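Buscar en el foro de soporte
Introduce una palabra clave Buscar

Plasville (PC): el mando vibra sin parar y el juego va a tirones al entrar en boxes

Estado: resuelto
Producto: Plasville, versión de mayo
Abierto por: Senyo Asamoah
Asignado a: Jihad Hijazi, soporte de Prikelen

Senyo Asamoah
Desde la última actualización tengo dos problemas a la vez. Cada vez que entro en la calle de boxes, el mando (un Quaye con cable) empieza a vibrar y no para hasta que salgo al menú. Al mismo tiempo la imagen va a tirones. En carrera no pasa. Lo he probado en el circuito del puerto y en el de montaña, con lluvia y sin lluvia. Con la versión anterior jugaba la misma temporada sin ningún fallo.

Ya he reinstalado el juego y he cambiado el cable a otro puerto. Sigue igual.

Jihad Hijazi
Hola, Senyo. Necesito tres datos: si usas el lanzador Ultport o arrancas desde el ejecutable, qué valor tienes en Opciones > Mando > Intensidad, y si el fallo aparece también en una contrarreloj. Adjunta el registro de la carpeta Documentos/Plasville/logs, por favor.

Senyo Asamoah
Uso Ultport. La intensidad está en 50. En contrarreloj no puedo entrar en boxes, así que ahí no lo sé. Te adjunto el registro de la última sesión.

Jihad Hijazi
Recibido. En el registro se repite este aviso desde que el coche cruza la línea de boxes:

haptics: cola llena, evento descartado (canal 4)

El canal 4 es el del limitador de velocidad. Parece que el juego envía la orden de vibrar en cada fotograma y no envía la de parar. Haz estas pruebas en este orden:

1. Baja la intensidad a 0 y entra en boxes.
2. Vuelve a 50 y desactiva "Efectos del limitador".
3. Cierra Ultport por completo y arranca desde el ejecutable.

Después de cada una anota si hay vibración y si hay tirones.

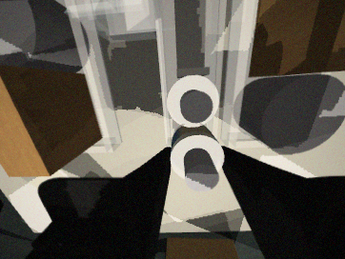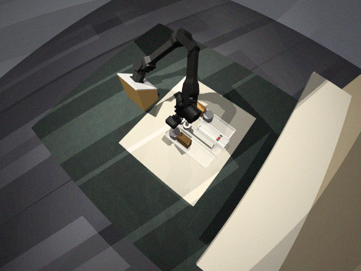
Página 2 de 4

Senyo Asamoah
Resultados:

Prueba 1: sin vibración, pero con tirones.
Prueba 2: sin vibración y sin tirones.
Prueba 3: las dos cosas, igual que al principio.

En la prueba 1 el contador bajó a 14 fotogramas por segundo al parar en el garaje. En la prueba 2 se mantuvo todo el rato en el límite que tengo puesto.

Edem Wumbei
Me pasa lo mismo con otro modelo de Quaye, este inalámbrico. En mi caso solo ocurre si llevo el limitador en automático. Si lo activo yo con el botón, la vibración se corta al salir de boxes.

Jihad Hijazi
Gracias a los dos. La prueba 3 descarta el lanzador. Lo de Edem encaja con el registro: el modo automático se activa de nuevo en cada fotograma. He podido reproducirlo aquí y lo he pasado a Mawuli Sulemana, de programación, con el número interno 46.

Mientras tanto, dejad "Efectos del limitador" desactivado. No afecta al resto de la vibración (pianos, bloqueo de ruedas, choques).

Mawuli Sulemana
Corregido en la rama de pruebas. La orden se envía una sola vez al entrar y otra al salir. Para probarlo: Ultport > Plasville > Propiedades > Rama > pruebas. Haced copia de la partida guardada antes de cambiar.

Senyo Asamoah
Probado en los dos circuitos con el limitador en automático y los efectos activados. Ni vibración continua ni tirones. La temporada guardada carga bien.

Edem Wumbei
Aquí también funciona.

Jihad Hijazi
Marco el caso como resuelto. El cambio saldrá para todos en el próximo parche. Si volvéis a la rama normal antes de que salga, desactivad otra vez los efectos del limitador.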